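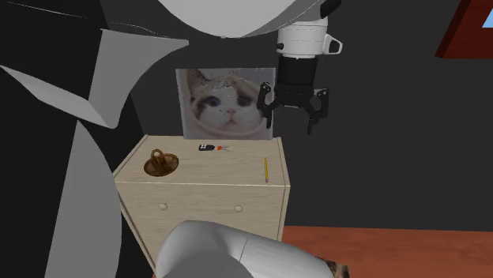 What Is a Press Release?

Suppose you run a company that makes scooters, and you have just built one with a bell that plays the trombone. You would like the whole world to know. You could stand on a chair and shout, but the world is large and your voice gives out at the end of the block.

So you write a press release. It is a short piece of writing that says what has happened, who did it, where, when and why, and you send it to people whose job is telling the news. "Press" is an old nickname for newspapers, from the days when every page was pressed against inky metal letters by a big, grumpy machine. Plenty of news never touches ink now, but the nickname stuck.

Who writes them?

Usually a person who works in public relations, or PR. A PR person helps a company, a zoo, a school or a city hall talk to everybody else. If the zoo has a new tapir, the PR person tells reporters about the tapir. If the tapir gets into the gift shop, the PR person has a longer day.

Delia Acuña does this job for Pukora, a toy maker in the town of Veston. She writes two or three press releases in a busy month. In February, when toys are not very exciting to anyone, she may write none and tidy her desk.

What goes in one?

Press releases look alike, and that is on purpose. Reporters are in a hurry and like to know where to find things. From the top down, you get:

A headline. It tells you the news in one line. "Pukora Opens Kite Workshop in Veston" is a good headline. "Pukora Is Amazing" is a sign that someone needs a nap.

A dateline. This is the place and the date, so that everyone knows how fresh the news is. Delia's kite release began: VESTON, 31 Jul 2024.

The first paragraph. All the important parts are squeezed in here, in case the reader stops after it. Many readers do.

A quote. Somebody in charge says something. In press releases, people in charge are nearly always "thrilled." It is a very thrilled profession.

The details. Opening hours, prices, how long the kites are, whether you have to bring your own string.

A bit about the company. It goes at the bottom and hardly ever changes. PR people call it the boilerplate, a word they borrowed from newspapers, which got it from the heavy metal plates used to build boilers.

A name and a phone number. If a reporter has a question, there has to be a person who picks up.

Here's the start of Delia's:

"Children in Veston can now learn to build and fly their own kites at a free workshop run by toy maker Pukora. The workshop is open every Saturday morning in the old bus garage on Machala Street. It has room for 37 children at a time, and no kite-making experience is needed."

Who, what, where and when, all done before you've finished your toast. She also wrote a sentence about the smiles of children lifting higher than the clouds. Her boss, Jong-dae Gil, crossed it out.

Where does it go?

Off it goes by email, mostly. The hard part is choosing who gets it. A reporter who writes about football does not want to hear about kites, and one who writes about banks wants to hear about them even less. What each reporter covers is called a beat. There are crime beats, school beats, food beats and, at some lucky newspapers, an animal beat.

Delia keeps a list. It has 1,126 names on it, which sounds grand until you learn that for the kite workshop she used only 3 of them. One was the local paper, one was the local radio station, and one was a magazine for parents. Sending it to everybody would have been quicker. It would also have annoyed almost 1,126 people, and annoyed reporters have long memories.

Lists go stale, too. Reporters switch jobs, move to other cities, get married and change their names, or decide to open a bakery. Part of Delia's work is checking that the person she is writing to is still there and still cares about toys.

What does the reporter do with it?

Quite often, nothing. A reporter can get dozens of these in a morning and may read the headline, sigh and move on. It isn't personal, although it feels that way to whoever chose the headline.

Siu-fong Lo writes about family events for the Veston paper, and she liked the sound of the kites. She did not copy the release and go to lunch. She called Delia and asked some questions that weren't answered in it. Was it really free, or free with a catch? What happened when it rained? Then she called Wajid Virk, who teaches the workshop, and asked him what goes wrong most often. (Tails. Children make them far too short.)

That is the difference between a press release and a news story. The release is written by people who want you to like the kite workshop. The story is supposed to be written by somebody who doesn't mind whether you like it or not, and who has checked.

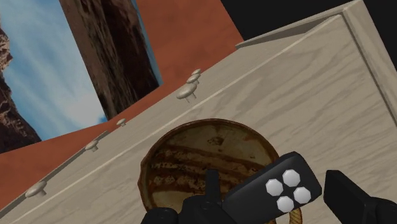

Does a company have to pay to get its press release into the news?

A news story is free. The reporter and the editor decide whether to run it, and the company does not pay them for that. If a company pays for space in a newspaper or on a website, it is an advertisement, and it should be marked as one so that readers can tell.

Can a press release be a secret?

For a little while. Sometimes the top of a release says "embargoed" and gives a day and a time. It means: you may read this now, but please don't publish it until then. Reporters get a head start on their homework, and the news comes out everywhere at the same moment.

An embargo mostly runs on trust. Zewditu Teshome, who handles the news for the ice cream maker Zulletti, once sent out a new flavor under embargo and saw it on a website the same afternoon. She did not call the police. She simply didn't send that website the next flavor, and it was a very good flavor.

How can I tell if a story started as a press release?

Look for the thrilled person. If somebody is "thrilled," "delighted" or "proud to announce," there was probably a release behind it. Then look at who else is in the story. If the only people talking work for the company, the reporter may not have called anyone else.

Try writing one

Pick something that has happened at your house this week. A lost tooth will do, or a new shelf. Write the headline first and keep it under ten words. Put the who, what, where and when in your first paragraph, and add a quote from someone in charge. Ask them before you write down what they said – real PR people have to do that as well, and some bosses take days.

Finish with a name to contact. Then hand it to a grown-up in your family and see how many questions they ask. Any question they have to ask is something to put in your second version.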